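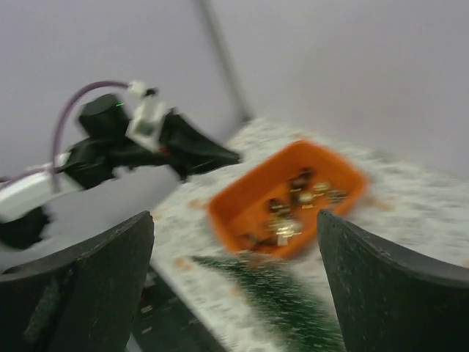
Robot arms coming to our sorting bench, what happens to the rest of us?
Posted 16 July 2026 in Work and Trades

Hi all, long-time reader. I work at a small parts shop in Maddale and we've just been told that the hand sorting of metal bits (tipping them in a tray, picking them over, brushing down the bench, start again) is going to be done partly by a pair of robot arms. The boss says no one is losing hours. I'd like to believe him! I've been on that bench 5 years and it's a fiddly job, but I know it inside out and I can chat while I do it. Has anyone been through this? Does the job get better or do you end up babysitting a machine all day? And is it fair to ask for more pay if they want me to learn the thing?
Ximena Meléndez

Tania Karunaratne
We went through the same thing at Stostwood in June last year, so I can tell you how it went for me. The first two weeks were awful. The arms would stop over nothing, a tray sitting on a bit of an angle or parts all bunched up in one corner, and I'd be up and down clearing it when I could've done the lot by hand before smoko. Once we got into the habit of setting the trays down square and giving them a shake first, it settled.

What changed most for me was my hands, to be fair. I used to go home with sore thumbs and I don't now. What I miss is the talking. Two of us used to sit across from each other and now there's one person at the bench and the other one's over in packing, so if your boss is drawing up a new layout, get in early and ask where the stools are going. I didn't and I ended up facing a wall, ha.

On the pay, yes, ask. Ask before the training, while they still need you to say yes. I got a small bump, and I got it in writing that I'd do the colour sorting by eye whenever the arms were down. Also find out who's allowed to hit stop. For a while at ours it was only the supervisor, and that was plain silly.

trujillo_dave
They told us no one would lose hours too. Good luck.

Zarnatine
Bit late but I'm on the other side of this, I set up benches for small workshops. Please talk to whoever is doing your install! The person who's been sorting for years knows which parts cling together and which ones roll off, and I'd much rather hear it on day one than find a tray of 100 fittings all over the floor. Keep a written list of every stoppage as well, with what was in the tray when it happened. It helps with the fixing and it gives you something to put on the table when you ask about that raise.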